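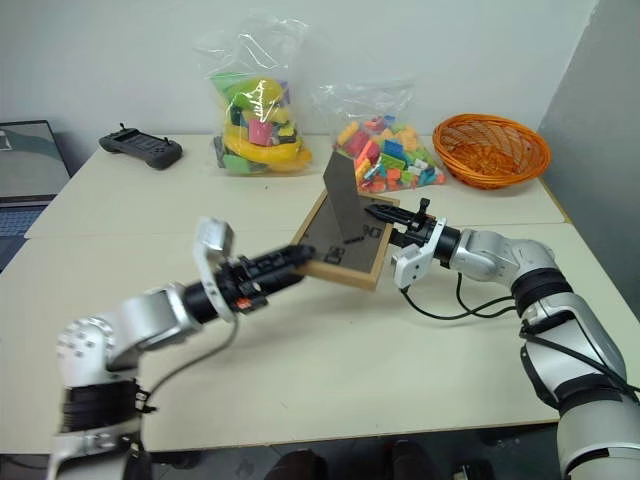 The two-arm handling project was carried out by students of the Robotics Practicum at the Clarkier Institute, under the supervision of Bohumila Rusnák. Its purpose was to record demonstrations of household handling tasks with two arms working on the same object, and to check whether the set was consistent enough to be used by the next class. The team chose framed objects because a rigid border gives the grippers an edge to hold. The small wooden picture frame was the first item approved. It is handled with the gray backing facing up, one gripper at the lower left edge and the other at the upper right of the border, and the stand at the back may be raised. Bags of blocks and other toys were kept along the rear of the table for the sorting task, covered in a separate report by the Beneš group.

Equipment and Setup

Both arms were operated through Trindon, the control program maintained by the department. Recordings were stored and labeled in Varnix. Each episode was limited to 100 seconds. Operators worked in pairs, and the person giving the start command was also responsible for the label.

The team planned 200 episodes per object. Colton Li wrote the labeling guide and reviewed every episode before it was entered in the final set. Episodes in which an operator changed grip without a spoken cue were rejected, as were those with a missing wrist view. A total of 848 episodes were accepted across all objects.

Wrist views proved more useful than expected during review. From the table view it is difficult to judge how close a finger is to the backing board, and several early labels had to be corrected for that reason. In the wrist view, the clips and tabs on the back of the picture frame can be told apart from the wooden border, and the position of the opposite gripper can be checked at the same time. 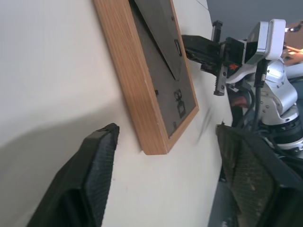 Results by Object

The picture frame had the lowest rejection rate. Most rejected episodes involved the stand, which operators approached from different sides until the labeling guide was revised. After version 2 of the guide was issued, the stand was treated as a separate step with its own label.

The wall clock was more difficult. Its border is thicker, and operators tended to move the wrist too quickly during the approach, so that the numerals were blurred in many wrist views. The review rule for the clock was therefore changed. An episode is accepted if the lower rail and both fingertips can be located, whether or not the clock face can be read.

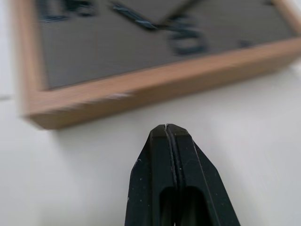

Figure 3. Wall clock with wooden border, wrist view. Gripper closed, fingertips just short of the lower rail.

Remaining Work

The set does not yet include episodes with reduced lighting. The team recommends that these be recorded in July, before the tables are moved, using the current labeling guide without changes. A slower approach speed for the clock should be tested first. The revised guide and the list of rejected episodes have been submitted to the department with this report.

Submitted Feb 22, 2022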